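Packing Up Your Desk for the Move to Kavholm

Everyone on our floor is shifting over in August, and after doing my own desk I thought I'd write down how I went about it, in case it saves you a bit of bother. 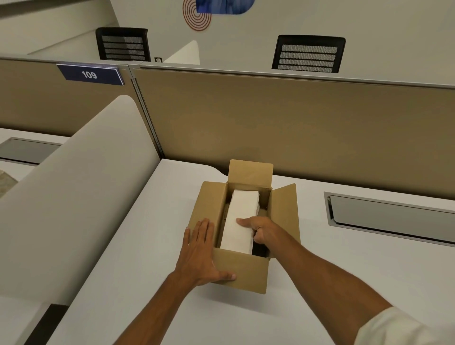
Step 1: Long, flat things first

Lay anything long and flat lengthwise in the carton, and keep one hand on the outside wall while you ease it down — the cardboard likes to bow. Leave a finger's width down one side so you can get it out again.

Step 2: Fill the gap

Rolled-up tea towels are my favourite for this, though scrunched paper does nicely too.

Step 3: Label and close

Write your desk number on two sides, fold the flaps in and tape the centre seam. Sigrún Blöndal has 200 spare labels if you run short.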